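How to Clean the Seams Between Smooth Panels

Glare is a snitch. Get down low, look along the surface toward the light, and every smudge you've been ignoring since November will introduce itself.
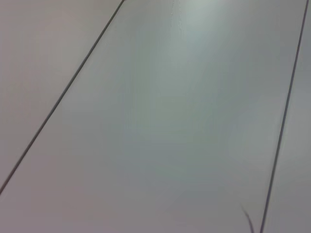
Pale gray panels and two dark seams, seen up close.

You need a soft brush, two cloths, dish soap and 15 minutes.

1. Brush the seams dry first. Water turns crumbs into grout.

2. Put 4 drops of soap in a bowl of warm water. More soap means more rinsing, and you have a life.

3. Wring the cloth hard and wipe along the panels, never across them. Wiping across just feeds the gaps.

4. Fold a corner of the cloth over your fingernail and run it down each seam. Admire what comes out – briefly.

5. Rinse the cloth, wipe again, then dry with the second one.

If a mark is still there, leave the scouring pad in the drawer. It will swap one dull patch for a bigger one.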